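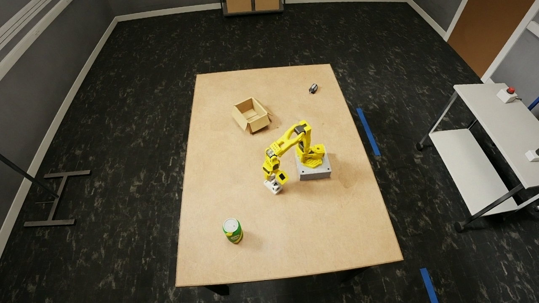 Siebenschläfer und die sieben Wochen, stimmt das jetzt oder nicht?

Wuten
Hallo zusammen, meine Oma hat jeden Juni am Siebenschläfertag den Himmel angeschaut und danach den Sommer für gelaufen erklärt (oder gerettet, je nachdem!). Jetzt streite ich mich mit meinem Schwager, ob da was dran ist. Und was hat das Ganze eigentlich mit dem Tier zu tun?

Miltska
Mit dem Tier gar nichts! Der Name kommt von der Legende der sieben Schläfer von Ephesus, die sich in einer Höhle versteckt haben und erst sehr viel später wieder aufgewacht sind. Beim Wetter gibt es einen Haken: Durch die gregorianische Kalenderreform sind Tage ausgefallen, der Spruch gehört also eher in den Juli. Im Süden klappt es dann gar nicht so schlecht, an der Küste kannst du es vergessen. Auf den einen Tag würde ich eh nicht schauen, lieber auf die ganze Woche.

Faveck
bei uns hats letztes jahr am siebenschläfer geschüttet und danach 3 wochen freibad. also nein

Chiang
Ich führe seit 10 Jahren ein Wetterheft und würde sagen: mal so, mal so. Die Eisheiligen nehme ich ernster, vorher kommt mir keine Tomate raus. Hat noch jemand so einen Spruch für den 11. August? Da haben wir Gartenfest mit 50 Leuten und nur 2 Pavillons …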